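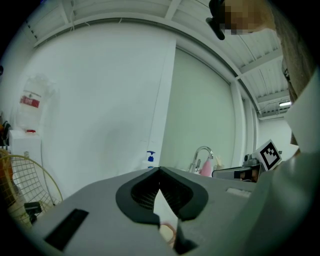

Will the people who clean and restock now lose their hours once the machines arrive?
At Skonus the hours have stayed the same so far, but what fills them has shifted, with less scrubbing and more showing, checking and correcting.

Our group chose this question for the work and technology module, and we spent 2 days in January at the Nidar site talking with the people on the floor. We had expected worry, and there was some, but mostly we met people who wanted to tell us all about their jobs (we filled far more notebook pages than we could ever use!).

The biggest change they described was having to slow down. Someone who has wiped sinks for years does it without thinking, and now has to do it with a gripper in hand, one small object at a time. Several said their wrists got tired before their legs did — the opposite of the old job. Of the 13 people we spoke with, most liked being asked how a task should be done, and a few missed working alone with the radio on.

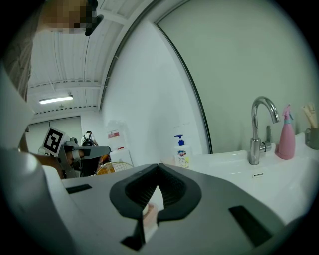 Figure 2. Hand-held grippers in use beside the washbasin.

Pay came up too. Ljungberg, the contractor, kept everyone on the old cleaning rate, and many felt that teaching ought to count for something extra. We agree with them, and we come back to this in the section on training.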